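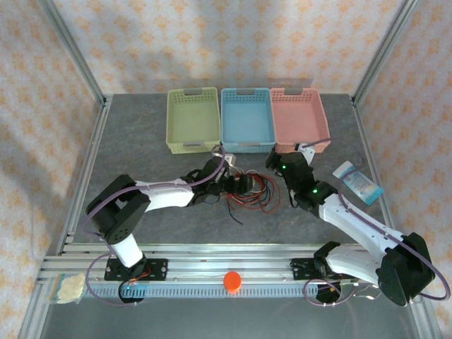 Jayanthi Annamalai thought we should skip the trip altogether and watch the replays in the evening like sensible people, because a filly with one win at Stokisby had no business in a stakes race and it was going to rain. She said all this at the door with her coat already on, and then asked which of us was driving.

So we went! Two hours each way with the heater stuck on high, and I would do it again tomorrow. Rultirdale in December is my favorite place to watch horses run. The crowd is small enough that you can get right up on the rail by the paddock, and you hear everything - the grooms talking, the bits clinking, the paddock judge telling a man to please get his dog out of the walking ring (he did, eventually).

Hegde looked wonderful. I know I say that every time, but she had her ears up and she was walking like she owned the place, and she has filled out so much through the shoulder since the summer. She weighed in light at the last start and I fretted over it for weeks. No fretting today. She was 11 to 1 on the board when I got to the window and I put 10 dollars on her to win, which is what I always bet and all I ever bet. Jayanthi took Skuvia, the favorite, and was very calm about it.

The race was a mile on the dirt, and the rain held off until they were loading. Skuvia broke like a rocket from the outside and cleared the field before the turn. Hegde got squeezed a bit leaving the gate, not badly, but enough that she was sixth and taking mud in the face down the whole backstretch. I had more or less given up. I was already working out what nice thing I would say about her on the ride home. Then her rider got her off the rail at the three-eighths pole and she just picked up her feet and started passing horses, two of them in a couple of strides, then another, and I was yelling so loud that a little boy in front of me turned around to see what was the matter.

She got to Skuvia's neck at the sixteenth pole and Skuvia fought back, good for him, and they went under the wire together. Photo. The longest wait of my life. Somebody near us was sure it was the favorite and somebody else was sure it was a dead heat, and I just held on to the rail and looked at my boots.
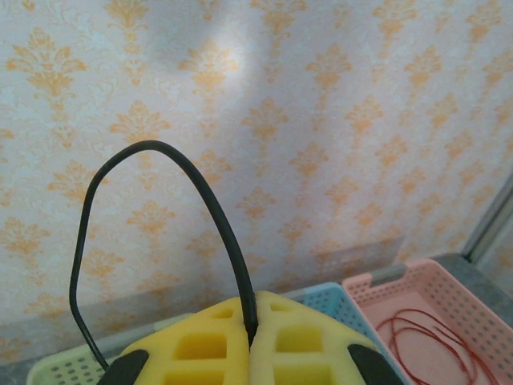
AFTER THE RACE

Hegde, by a nose! I hugged Jayanthi, who had just lost her bet and took it very well. Then I hugged the little boy's grandmother, who had Hegde in the exacta with Skuvia underneath, and we did a sort of dance in the puddles.

The stakes record stayed where it was, and nobody was going to break it on that track. I don't care one bit about the time. What I want to remember is how she galloped out, still in front and still pulling, with her rider standing up in the irons and patting her neck over and over. She came back so covered in mud that you couldn't find her blaze.

I paid for the late lunch out of my winnings. Grilled cheese and tomato soup at the counter under the grandstand, two coffees, one slice of pecan pie with two forks. Jayanthi went through the program with a pencil while we ate and told me where Skuvia went wrong (too fast early, she says, and she has a point).

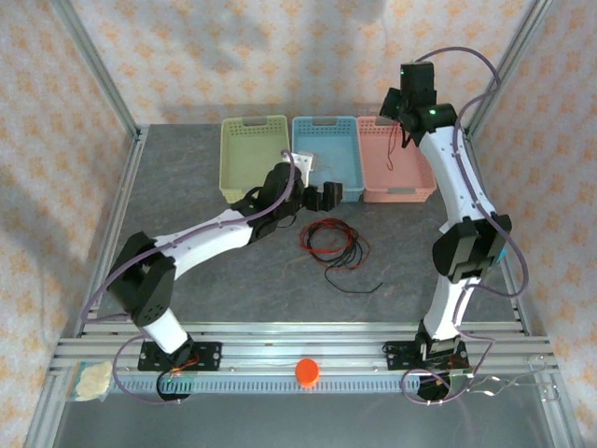

She also thinks they'll try Hegde at a longer distance next, and on the strength of that last furlong I'd love to see it. A mile and a sixteenth wouldn't bother her at all. The thing I worry about is the gate. She has been slow away in her last three starts now, and against better horses she won't always find a hole to run through. But she's young, and she learns.

We stayed for one more race, lost, and walked back to the car in the pouring rain. The program is drying on the radiator now with the corners curled up. I'm going to bed with my ears still ringing from my own yelling. Must call the garage in the morning and ask about that heater.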